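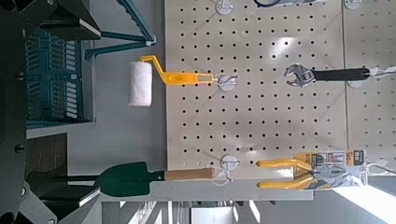 塗装の記録は建物に残すべきである

集合住宅の内壁を部分補修するとき、最初に問題になるのは既存塗膜の特定である。製品名、色番号、艶、下塗りの種類、塗布した時期。このうち一つでも欠けると、補修の範囲は傷の周囲から壁一面へ、場合によっては部屋全体へ広がる。材料の性能や職人の技量とは別の、情報の欠落によって生じる費用である。本稿では、内装塗装の記録を管理会社の台帳に任せる現在の慣行を改め、住戸そのものに備え付けることを提案する。

Justvilleの賃貸住宅群を取り上げる。400を超える住戸があり、管理業務は竣工後に2度、別の会社へ引き継がれた。内壁には当初、Primamelの水性塗料が使われている。引き継ぎ書類には「白系、艶消し」とあるが、色番号の記載はない。Primamelの当時の見本帳には白系だけで28色が載っており、隣り合う色は見本帳の上でもほとんど見分けがつかない。壁に塗れば差が出る。窓に近い壁で斜めから光が当たる箇所では、乾燥後の補修跡が輪郭を持って現れる。

測色すればよいという意見がある。携帯型の測色計は普及しており、既存の壁に当てれば近似色の番号が得られる。調色の出発点としては有効だが、測っているのは現在の表面の色であって、塗装時の色とは一致しない。内壁の塗膜は日射、調理の油分、暖房器具からの微粒子、喫煙などによって変化する。変化の程度は同じ部屋の中でも一様にならない。測定値に合わせて調色した塗料は測定点の周囲にだけ合い、家具の裏だった部分には合わない。逆に、原色の番号が分かっていれば、変色の少ない箇所を基準にして全面を塗り直すか、変色した箇所だけを別調色にするかを判断できる。記録がない場合、この判断の前提が失われる。

艶についても事情は似ている。艶の区分は製造者ごとに呼称が異なり、ある社の三分艶と別の社の三分艶は同じ光沢度を意味しない。同じ社の製品でも、改良によって光沢の範囲が動くことがある。色が合っていても艶が違えば補修跡は見える。しかも艶の差は正面からは目立たず、夕方に照明を点けてから入居者が気づくことが多い。引き渡し検査は日中に正面から行われるのが普通なので、検査をすり抜けやすい不具合でもある。

下塗りはさらに見落とされる。上塗りの製品名が残っていても、その下に何があるかを書いた記録はまれである。溶剤系の古い塗膜の上に水性塗料が載っている場合、補修部の付着力は下地の処理に左右される。研磨の有無、シーラーの種類、石膏ボードの継ぎ目に使ったパテの種類は、表面を見ても分からない。剥がして調べることはできるが、剥がした時点で補修の面積は増えている。

Gündoğduの設備部門が採用している方式は参考になる。同社の保有する社宅では、分電盤の扉の内側に塗装票を貼る。票には部屋ごとに、製品名、色番号、艶区分、製造ロット、下塗り、施工日、希釈率、塗布回数を書く欄がある。施工者は塗り終えた後に記入し、写しを管理部門へ送る。方式としては古く、特別な技術は何も要らない。運用が始まってから9年が経過し、その間に管理部門の端末も台帳の書式も入れ替わったが、扉の内側の票は読める状態で残っている。

この方式の利点は、記録の寿命と対象物の寿命が揃うことにある。台帳は会社に属し、会社は替わる。担当部署の統合、契約の終了、表計算ファイルの形式変更、共有フォルダーの整理のたびに、列が一つずつ消えていく。消える列はたいてい、引き継ぎの時点で誰も必要としていない列である。塗料のロット番号はその典型で、家賃や契約期間と並べられれば優先度は低い。必要になるのは何年も後、壁に穴が開いた日である。

電子化で解決するという主張も検討しておく。二次元コードを住戸に貼り、読み取ると施工履歴が表示される仕組みは、すでに複数の管理システムに組み込まれている。入力の手間は少なく、検索もできる。私はこの仕組みに反対しない。ただし、コードが指す先はやはり誰かのサーバーであり、契約が切れれば参照できなくなる。コードだけを貼った票は、接続が切れた後には模様でしかない。コードを使うのであれば、同じ票の上に製品名と色番号を文字で併記すべきである。印字する面積は名刺一枚分で足りる。

家具業界には先例がある。Purholmの組み立て家具は、天板の裏に塗装仕様を記した小さな紙片を貼って出荷される。購入者の大半は紙片の存在を知らないまま使い終えるはずだが、補修を請け負う業者は最初に裏を見る。補修用の塗料を探す時間はそこでほぼ消える。家具一点でこの扱いができるのに、はるかに長く使われ、はるかに高価な住戸の壁に同じ紙片がないことは、合理的に説明しにくい。

反論として挙がるのは、主に施工者の負担である。記入に時間がかかる、現場で書き損じる、虚偽の記入を防げない、という三点に整理できる。

時間については、塗料缶のラベルを書き写すだけの作業であり、養生の撤去より短い。ラベルの一部を切り取って貼る方式にすれば書き写しも要らない。缶のラベルには製品名とロットが印刷されているため、書き損じの問題も同時に小さくなる。調色品の場合は、販売店が発行する調色シールを同じ欄に貼ればよい。

虚偽については、たしかに票だけでは防げない。下塗りを省いて「一回」と書くことは可能である。しかし、この危険は台帳でも同じように存在する。住戸に票がある場合は、次に補修に入る業者が壁と票を同時に見ることになり、食い違いは見つかりやすくなる。離れた事務所の台帳を現場で突き合わせる業者は少ない。検査としての効果は限定的だが、現状より悪くなる要素はない。

所有者の側からは別の反論がある。仕様を公開すると、入居者が自分で塗料を買って補修し、かえって仕上がりを悪くするという懸念である。実際、細かな傷を自分で直そうとする入居者はいる。しかし仕様が分からない場合、その入居者は手近な白を買って塗る。色番号の合った塗料で塗られた跡と、適当な白で塗られた跡とでは、後者のほうが退去時の処理は重い。自主補修を認めるかどうかは賃貸契約で定める事項であり、仕様を隠す理由としては弱い。原状回復費用の算定根拠を入居者が確認できるという点でも、公開には意味がある。面全体の塗り直しを請求された入居者が、部分補修で足りると主張するためには、既存塗膜の情報が要る。現在はその情報を、請求する側だけが持っているか、あるいはどちらも持っていない。

費用の面では、票の材料費はほとんど無視できる。問題になるのは既存住戸である。過去の仕様が失われている以上、遡って正確な票を作ることはできない。ここで完全を求めると導入が止まる。既存住戸には「下地不明」と書いた票を先に貼り、次の塗装から記入を始めればよい。不明であることが書かれているだけでも、次の施工者は試し塗りと付着試験を見積もりに含めることができる。空欄のまま放置された台帳からは、調べて不明だったのか、調べていないのかすら読み取れない。

票の項目は最小限に絞るべきだと考える。項目を増やせば記入率は下がる。製品名、色番号または調色シール、艶区分、下塗りの製品名、施工年月、施工業者名。必須はここまででよい。希釈率や塗布回数は任意欄とする。Gündoğduの票は詳しいが、自社の設備部門が施工を監督しているから成り立つ書式であり、元請けと下請けが毎回替わる一般の賃貸住宅にそのまま移すのは難しい。

貼付場所は統一したほうがよい。分電盤の扉の内側が有力だが、感電の危険がある旧型盤では避けるべきで、玄関収納の天板裏や点検口の蓋の裏が代替になる。どこに貼ってもよいとすれば、票は存在しても見つからない。入居者が手を触れにくく、かつ改修で最後まで残りやすい場所という条件から、候補はおのずと少なくなる。台所の吊り戸棚は内装改修で真っ先に交換されるため適さない。

筆記具にも注意が要る。油性の染料インクは数年で退色するものがあり、票を残す目的に合わない。顔料インクか、鉛筆が確実である。票の上に透明フィルムを重ねる場合は、追記のときに剥がす必要が生じるため、履歴欄を別の紙に分けておく。

制度化の方法としては、法令による義務づけまでは必要ないと考えている。賃貸住宅の管理委託契約の標準書式に、塗装票の更新を業務範囲として一行加えれば足りる。管理会社が替わる場合には、引き継ぎ確認書に票の有無を問う欄を設ける。Justvilleの住宅群では、次期管理契約の仕様書案に対する意見の受付が7月31日に締め切られ、9月に改訂案が示される予定である。現在の案では、塗装に関する記述は「適切な時期に塗り替えを行うこと」の一文しかない。塗り替えた後に何を残すかについては、規定がない。少なくとも必須項目と貼付場所の二つは、この改訂で仕様書に書き込むべきである。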